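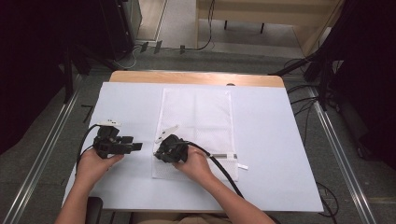
How often should the jaws on a pair of hand-held grippers be checked for alignment? At the start of every shift, before the first recording, and again whenever a gripper has been dropped or its cable has been replaced.

That is the rule at our station in Clellwood, and I think it should be the rule at most stations like ours. The common practice is a weekly check. I consider weekly too slow.

The station is a plain one. An operator sits at a table with a gripper in each hand and works through household handling tasks: opening and closing bags, folding, moving small items. Each gripper is wired. The data goes to a host machine running Inedari, and the jaw readings are later used to train a two-arm cell. An error in the jaw reading at the table becomes an error in the cell, where it costs far more to find.

Soft goods show the fault first. A mesh laundry bag is a good test piece. The fabric is thin, and the zipper pull is small enough that a jaw closing off center will miss it or catch the mesh instead. A rigid block tells you very little, as a worn jaw will hold a block well enough. We used a block for the weekly check until December and passed grippers that should have been on the bench.

Our log for the following period covers 171 start-of-shift checks. Five of them found a jaw out of limits. In each case the gripper had passed its last weekly check. The daily check takes 103 seconds with the Fonivance gauge, including the time to write down the number. I do not find the argument about lost time convincing.

Cables deserve the same attention and get less. A gripper cable is bent at the same point every time the operator turns the wrist, and it fails there, just behind the housing. The reading drops out for a moment and comes back, so the recording looks complete. Leave a loose loop at the gripper, clamp the cable at the stand, and keep the weight of the run off the operator's hand. A cable pulled tight across the table also shifts the operator's grip, and the recording will carry that too.

The Savchuk stands we use have a clamp that loosens with vibration. Retighten it when the jaws are checked.

One objection has some merit. Frequent adjustment can itself introduce drift if each operator sets the jaws a little differently. The remedy is to separate the two jobs. Operators measure and record. Only the bench adjusts, and a gripper outside limits is swapped for a spare.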